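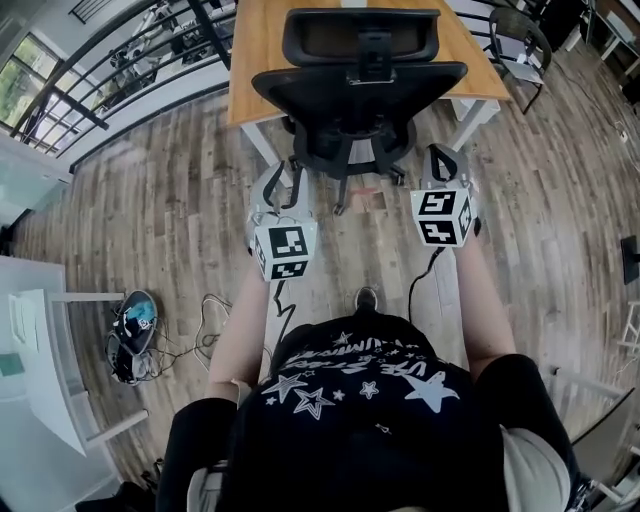
Two hand-held grippers, each with its marker cube, at our office.

About Livby

Last updated: September
Reading time: 2 minutes

Livby writes software that checks robot demonstrations before anyone trains on them. We started because Margit Vass had spent too long being told that more data would fix a policy, and had looked at enough of that data to doubt it.

Our main product, Nitar, takes recordings made with hand-held grippers and works out where each hand went. It reads the marker cubes, lines up the clocks and throws out what it can't explain. On our first set of 4,000 recordings it rejected 1,240. We had hoped for fewer. When Hajnalka Lakatos went back through the rejects, most were tracking faults, and a fair number were mistakes in our own time-stamping code — those are fixed now.

We don't claim that clean recordings make a robot clever. A planner fed good hand paths can still knock a cup off a shelf, and ours has. We are also wary of success rates quoted without the failures, so every Nitar report lists both, with the settings used.

There are nine of us. Seven write code, and all nine take a turn with the grippers, which has done more for the calibration screen than any amount of user research.

Kaewkla, our planning library, is still young. It copes with table-top work and is poor at anything involving cloth. If a salesman tells you otherwise, he isn't one of ours — we haven't got one. Write to Margit if you'd like to try either tool on your own recordings, bad ones included.

7 shares · 0 comments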